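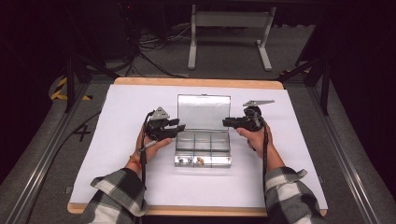 글·사진 Stavus 편집부 | 2024년 5월 12일 | 방문기

Planik 공개일에 다녀왔다. 정리함과 소형 수납 용품을 만드는 곳이고, 일반 방문객을 받는 날은 일 년에 두 번, 봄과 9월이다. 입장료는 없고 접수처에서 이름만 적으면 된다. 주차장이 좁으니 버스를 타는 편이 낫다. 정류장에서 정문까지 걸어서 8분 걸렸다.

1층은 전시실이다. 벽 한 면에 지금 파는 제품 254종이 칸칸이 놓여 있고 품번이 붙어 있다. 직접 만지고 뚜껑을 여닫아 볼 수 있다. 오래된 제품은 유리장 안에 있어 눈으로만 봐야 한다. Duvley라는 이름으로 나가던 초기 서랍형 제품도 여기 있는데, 설명문이 짧아서 언제까지 팔았는지는 알 수 없었다.

2층 작업 공간에서는 부품 분류를 볼 수 있었다. 모서리가 둥근 밝은색 나무 탁자에 흰 종이를 넓게 깔고 그 가운데에 작은 투명 플라스틱 정리함을 놓았다. 여섯 칸짜리로, 세 칸씩 두 줄이다. 뚜껑은 뒤쪽으로 세워서 열어 둔다. 사진을 찍었을 때는 앞줄 왼쪽 칸에 작은 금속 조각 두 개, 그 옆 칸에 갈색과 주황색 중간쯤 되는 작은 물건이 하나 있었다. 너트인지 구슬인지는 사진으로도 구분이 안 된다. 나머지 칸은 비어 있는 듯하다.

흰 종이를 까는 방식은 집에서도 해 볼 만하다. 나는 공구 상자를 정리할 때 늘 책상 위에 바로 쏟았는데, 작은 나사는 나뭇결 위에서 잘 안 보인다. 종이를 깔면 찾기 쉽고, 끝나고 나서 종이를 접어 남은 것을 한 번에 옮겨 담을 수도 있다.

투명한 칸막이는 장단점이 있다. 옆에서도 내용물이 보이는 것은 좋다. 대신 조명 아래에서는 벽면이 빛을 반사해서 보는 각도에 따라 칸의 경계가 헷갈린다. 같은 크기의 불투명 제품이 전시실에 있었는데 그쪽은 칸 구분이 분명한 반면 뚜껑을 열어야만 안이 보인다. 단추나 비즈라면 투명, 색이 비슷한 나사류라면 불투명 쪽을 고르겠다.

2층에서 나오면 작은 판매대가 있다. 여섯 칸 정리함은 품번 368번이고 공개일에만 낱개로 판다. 평소에는 묶음 주문만 받는다고 한다. 두 개를 샀다. 경첩 부분이 약해 보여서 여러 번 여닫아 봤는데 아직은 괜찮다. 칸막이는 고정식이라 빼서 넓게 쓸 수는 없다.

점심은 길 건너 Žukauskas에서 먹었다. 수프와 빵이 나오는 메뉴 하나뿐이고 공개일에는 줄이 길다. 12시 전에 가는 것이 좋다.

참고로 이날 준비된 안내 책자 400부는 오후에 동이 났다. 책자에 층별 지도와 품번표가 들어 있으니 필요한 사람은 오전에 받아 두기 바란다. 2층은 계단으로만 올라갈 수 있고, 큰 가방은 접수처에 맡겨야 한다. 다음 공개일은 9월이며 날짜는 정문 게시판에 붙는다.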